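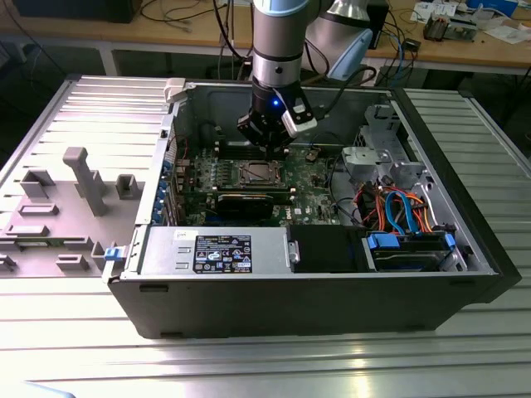

How did riders and crews cope on the old thousand-mile road races?

Posted by Elaheh Soltani

Hello everyone, I hope this is the right corner of the site for it. My grandfather left me a box of racing magazines and I've been reading my way through them all winter (slowly, my Italian is terrible!). What I can't get my head around is the distance. These people drove 1,000 miles on open country roads in one go, with a mechanic or a friend squeezed in beside them, and the articles hardly mention how they found their way or when they ate. Did they learn the whole route by heart? And did both people take a turn at the wheel? I'd love to hear from anybody who has done one of the modern rallies over the old roads too, even a small one. 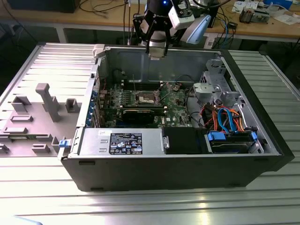 Abbas Asadi
Member, replied January 26, 2021

What a lovely box to inherit, Elaheh. I can't speak for every team, but no, I don't think many of them had all of it in their heads. They went over what they could beforehand and wrote down the nasty parts, the blind crests and railroad crossings and so on. The famous case is the 1955 Mille Miglia, where the winning car's navigator had his notes on a long paper roll inside a metal box and wound it along as they went, giving hand signals to the driver because you couldn't hear a thing over the engine. That driver did the whole distance himself. Other crews shared the driving, and some people ran with nobody beside them at all.

As for the modern kind, my cousin and I did the Tendgate Classic one April, 300 miles over two days in his old roadster, and I was the navigator -- I use the word loosely. I had us lost before the first checkpoint, and then again on the climb out of Pandton, where I read the same line of the route book twice. For food we had oranges, hard cheese and a thermos of tea, and I would do exactly the same again. Peel the oranges before you set off, though, and keep a rag handy. By the second evening my neck hurt and I was as happy as I've ever been.

If you get the chance to go along in somebody's passenger seat, please take it, and do write back and tell us which magazines are in the box.

plumora170

They mostly just drove it. Bananas are better than oranges. My uncle ran the 1,000 mile one as a retro event and says get a good seat cushion, he didn't and complained the whole way home.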